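Trying out two hands with a balloon and a wipe

If you've a pair of jointed hands to compare, I do recommend a balloon - it's cheap, and it shows a heavy grip straight away.

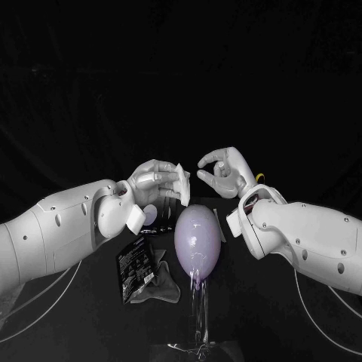
Which controller should I start with?
The Helow, on its slowest setting. Move up to the Ternum once you're happy.

Tape down anything that might slide, and keep spare cloths handy.

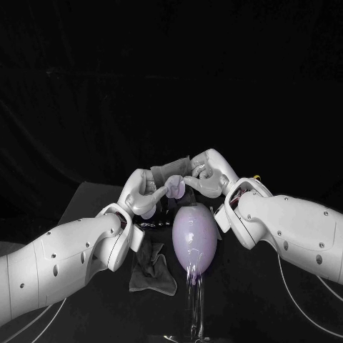 Grip settings are where I always dither. Amancay Echeverría told me to begin at 400 and creep upwards, and she was quite right. Stretch a cloth between both hands, as I have over the lavender balloon, and compare how each one holds its end.

Plastic film is fussier, so take your time and let the fingers close fully
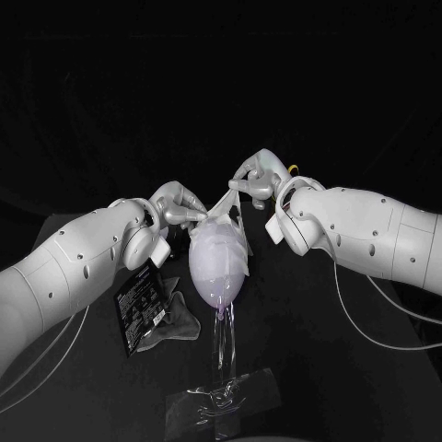 before you lift, then write down the setting while you remember it. I kept a notebook all through October and was very glad of it!

Thin wipes come last - pinch, wait, and only then pass across.

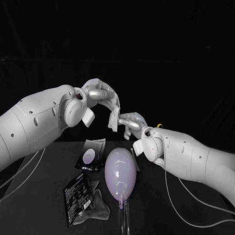 Putting things away
Park both arms, switch off, and wipe the fingertips with a barely damp cloth.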